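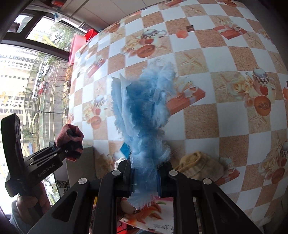
My shifts at Osstead changed in September, when folding went over to the machines and Mỹ Lại and I moved to sorting. I miss folding a bit! My hands knew it. Now I watch a black gripper pinch a fluffy blue cloth over the checkered tablecloth, and I catch myself wanting to grab the corner.

Sơn Chu likes it — his wrists don't ache after 30 loads. Mine don't either, but I talk less at work now.
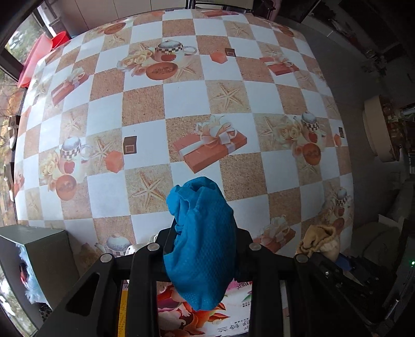

Blue mesh cloth, mid-air over the starfish and teapots.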